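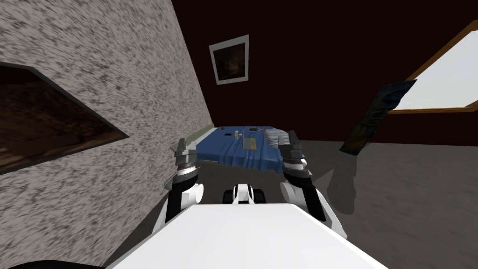
Re: [trovola-users] Right arm creeping at rest in the bedroom room

From: Yayra Essien
To: trovola-users

Hi Fiifi, hi all,

I had exactly this in December and lost most of a week to it, so I'm going to write down everything I did and you can skip the bits you've already tried. We run the two-armed Trovola in the same bedroom (blue cloth over the bed, pictures on the walls, the little clutter on top), same white body, same dark grey grippers, so I'd expect most of it to carry straight over.

Fiifi Ackah wrote:
> Has anyone else seen the right arm creep when the robot is parked in front
> of the bed? Nothing is commanded. I load the room, send both arms to the
> ready pose, and leave it. The left one sits there like a rock. The right
> one sinks towards the cloth, very slowly, and after a few minutes the
> gripper is resting against the stripy pillow thing. I've put the stiffness
> up twice and it only gets slower. Elsa thinks it's the payload numbers. I
> think it's the scene. Is there a proper order for checking this?
>
> Also, possibly related, my gripper closes fully on a command of 1. Surely
> that's wrong?
>
> Fiifi

I think you're both a bit right! Start with the payload, it's the quick one. The Avia gripper model got swapped a while back for one with the silver collar under it, and the mass of the collar went into the left arm's file and never made it into the right arm's. Open both arm files side by side and look at the last link before the gripper. If the left has an entry for the collar and the right doesn't, copy it across, and mind the sign on the sideways offset, as the arms are mirrored. I copied mine without flipping it and then had a wrist that twisted as well as sank.

Put your stiffness back to what it shipped with before you do any of this. I know it's tempting to leave it high. Mine was so high by the end that it hid the fix, and I went round again for an afternoon thinking the collar had made no difference.

Next, the order I load things in, which Seidu Nyarko worked out on our side and which I now have on a sticky note:

1. Load the walls and floor with physics paused.
2. Load the bed and the cloth. Let those run by themselves for 800 steps, then pause again.
3. Add the small objects and the pillow. Run until they stop moving, pause.
4. Bring the robot in with both arms already in the ready pose.
5. Unpause and watch the joint torques before you send anything at all.

Step 4 is where I'd been going wrong. I used to bring the robot in with the arms at zero and drive them up to ready, and on the way the right gripper went clean through the edge of the cloth. You can't see much from the head view, it looks fine from up there, but turn on the contact overlay and you'll find a contact hanging on the finger pads long after the arm has moved off. The arm was being tugged by a bit of fabric it had passed through ages ago. If yours does that, reload. I never found a way of clearing it without a reload (if anyone has one, please shout).

Watch the step length too. The room file asks for 2 ms, and the Zarnberg launcher will happily override that with its own setting and not tell you. There's a line in the log at start-up with the value it's really using, quite far up, before the texture messages. The cloth is fussy about it. At anything longer ours jittered along the front folds and the jitter got into the arms whenever a finger was touching it.

Now the gripper. Commands go from 0 to 255 in the driver we all have, so 1 ought to barely twitch it. If yours shuts on 1 then something upstream is treating it as a fraction and scaling it up for you. Look in the bridge settings for "normalise" and turn it off on both sides. Do check both! Adwoa Lamptey had hers off on the left and on on the right, and it took her ages to see it, as the right gripper still opened perfectly well.

A thing that has nothing to do with creep but will bite you sooner or later: when you re-zero the arms, do it with the robot backed away from the bed. I did mine in place, with a gripper up close to the pillow, and the check refused to pass with error 103, and the manual only says "joint reference invalid". What it means is that something was touching. Back off, run it again, drive in.

While you're at it, save a snapshot once it's all sitting still. I keep one per room and name it with the month, and I load that for everyday work now and only go through the long list when somebody has changed the arm files. It saves loads of waiting for the cloth.

For the record, after the collar fix and the new loading order I left ours parked over lunch and both arms were where I'd put them when I got back. There's still a tiny wobble in the right wrist — I can see it in the joint plot but not by eye — and I've stopped chasing it. Elsa, if you've got an idea about that one I'd love to hear it. I wondered about the friction values, but the left uses the same ones.

Fiifi, could you post the start-up log and the last link from each arm file? Just that section, the whole file is enormous and the list will bounce it. And say which machine you're on. Sequeira still had the old bridge on it when I last logged in, so if you're running there I'd update that first.

Cheers,
Yayra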